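How to Write Safety Rules for a Robot Cell Before You Have the Robot Cell

Posted December 10, 2018 by Muthu Sundaram

Most cell rules get written the week after the robot arrives, by whoever complained loudest about the robot arriving. The result is usually a laminated sheet that says BE CAREFUL in three font sizes. I have written two of those sheets myself and would like to make amends.

This page walks through the way we do it now at Clirnano, where a small team teaches arms to open and close valves on test benches. We start in simulation, write the rules there, argue about them there, and only then carry them over to the floor. You will need a simulator, a text editor, and one colleague who enjoys being difficult.

I'm assuming you already have a risk assessment under way and somebody qualified to sign it. If you don't, stop here and go fix that. House rules sit on top of the published safety standards for your machine and your country. They don't replace them, no matter how nicely you format the page.

What you need before you start

A model of the arm with its real joint limits and speed limits, taken from the manual for your exact unit. Close cousins have different limits.

A model of the fixture at true size, including the boring parts. Base plates and supports are where fingers hit things.

A rule file. Ours is plain text, one rule per line, with a number, an owner and a date of last review. Plain text survives software upgrades. Our old rules lived in a tool called Altis, and we lost a whole afternoon getting them out of it.

A log of every near miss you can get people to admit to. Expect the first draft of this to be blank. Expect the second draft to be long, once it becomes clear that no one is getting yelled at.

Step 1. Say what the job is in one sentence

"The arm turns the valve handle a quarter turn and lets go." If your sentence needs an "and also," you have two jobs and should write two sets of rules.

Then write down what the arm must never do while doing the job. Ours: never push the handle past its stop, never touch the supports, never leave the fingers closed on the handle when the program ends. That last one came from the near miss log. A power cut with the gripper shut around a handle is a dull way to spend a morning, and a good way to bend a stem.

Step 2. Freeze the pose that worries you

Every task has a moment where the arm is closest to the most things. Find it, stop the simulation there, and save it. We call this the worry pose. You'll come back to it for every rule you write, so give it a name you can say out loud in a meeting.

For valve work the worry pose is nearly always at the handle. The gripper has come down, it is right up against the part it means to move, and there is hard stuff underneath it.
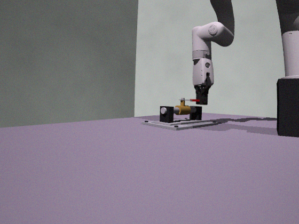

The worry pose for the valve task in simulation: gripper down at the red end of the handle, rear support block directly below the fingers.

Look at it from at least three sides. A single view will lie to you about depth with complete confidence. From a low angle like the one we saved, the fingers bunch up into one dark shape and you can't judge the opening between them at all. Turn the view until you can, then write down the gap to the nearest hard thing as a measured number from the simulator. "Looks fine" is not a unit.

Step 3. Write the rules

Write each rule so that a tired person can tell whether it's being followed. The test is simple: can somebody walk up, look, and say yes or no? If the answer involves the word "generally," try again.

A few of ours, lightly cleaned up:

Rule 1. The approach to the handle is straight down for the final 70 millimeters. No sideways travel in that stretch.

Rule 2. The handle is turned under a torque limit set in the controller. A limit in the task script doesn't count, as anyone can edit a script, and anyone has.

Rule 3. After letting go, the arm rises straight up by at least 44 millimeters before any other move.

Rule 4. If contact is felt before the handle is expected, the arm stops and waits for a person. It does not retry.

Rule 5. No object goes on the bench between the fixture and the arm's base while the program is loaded. This includes coffee. It was mostly written about coffee.

Rule 6. Any change to the fixture, even swapping one support, sends the worry pose back to Step 2.

You'll notice that Rule 4 makes the robot look stupid. That's fine. A robot that stops and sulks costs you a minute. One that retries with great determination costs you a valve.

The numbers are for our arm, our gripper and our fixture. Please don't copy them. I mention this because a visitor once photographed our sheet and I have had a bad feeling ever since.

Step 4. Try to break the rules in simulation

Hand the file to the difficult colleague. Their job is to find a run in which every rule is obeyed and something bad still happens. Shift the fixture a little. Rotate the base plate by a few degrees. Make the handle stiffer than it should be. Start the program with the handle already turned.

Our first serious round was 517 runs with the fixture nudged at random each time. In 211 of them the arm stopped under Rule 4, and at first we were very proud of the rule. Then we looked closer and found that most of those stops came from one bad offset in our own fixture model. The rule was working. We weren't. Fix the model, run it again, and keep the results of both rounds, including the embarrassing one.

Write down each failure next to the rule that should have caught it. If there's no such rule, you have found your next line.

Step 5. Be honest about what the simulator leaves out

Here is a list we keep at the bottom of the rule file, where it spoils the mood on purpose.

Cables and hoses. Unless you've modeled them they don't exist, and on the real arm they are the first thing to snag.

Friction. Your simulated valve turns the same way each time. A real one that has sat over a weekend has opinions.

Play in the fixture. Real fasteners work loose. Add a check to the start-of-shift list and have someone put a wrench on them.

Light. If you use cameras to find the handle, the shadows in your renderer are not the shadows on your floor.

People. They lean in. They reach across. They hold the thing steady "just for a second." No rule tested only in simulation covers a human hand, and the protective stops and guarding for that come from your risk assessment, tested on the real hardware by someone with the authority to say no.

Step 6. Move to the floor slowly

Bring the rules over before you bring the program over. Post them, read them out once, and take the groans in good spirit.

Then run the program at reduced speed with the gripper empty and the fixture removed. Next, put the fixture back and stop at the worry pose. Measure the gaps with an actual gauge and compare them with the numbers you wrote down in Step 2. Ours were off the first time. We had modeled the Dinetti mounting plate and bought the Říha one, a thing that three people had signed for.

If the numbers don't match, the simulation is wrong, the bench is wrong, or both. Find out which before you go on. Don't split the difference.

Only after that do you let it turn the handle, still slow, with one person at the stop button who has no other task. Holding a phone is another task.

Step 7. Review, and throw some away

Rule files grow. Each incident adds a line and no incident ever takes one out, until the sheet is four pages long and people obey the parts they remember. We go through ours every March. For each rule we ask who owns it, when it last stopped something, and whether the controller could enforce it instead. A limit set in the controller beats a sentence on the wall every time.

If a rule's owner has left the company, it gets a new owner that day or it goes to the safety lead for a decision. We had a rule about hose clamps that had outlived two owners and the hoses.

Common questions

Can I skip the simulation and write rules at the real bench? Yes, people did it for decades. Keep the worry pose step and do it with the drives off while you measure.

How many rules is too many? If they don't fit on one side of one page at a size you can read standing up, start cutting.

Who should sign the sheet? Everyone who runs the cell, plus whoever can stop the cell from being run. Signing should happen after reading. We check by asking what Rule 3 says.

Does the sheet have to be laminated? See Rule 5.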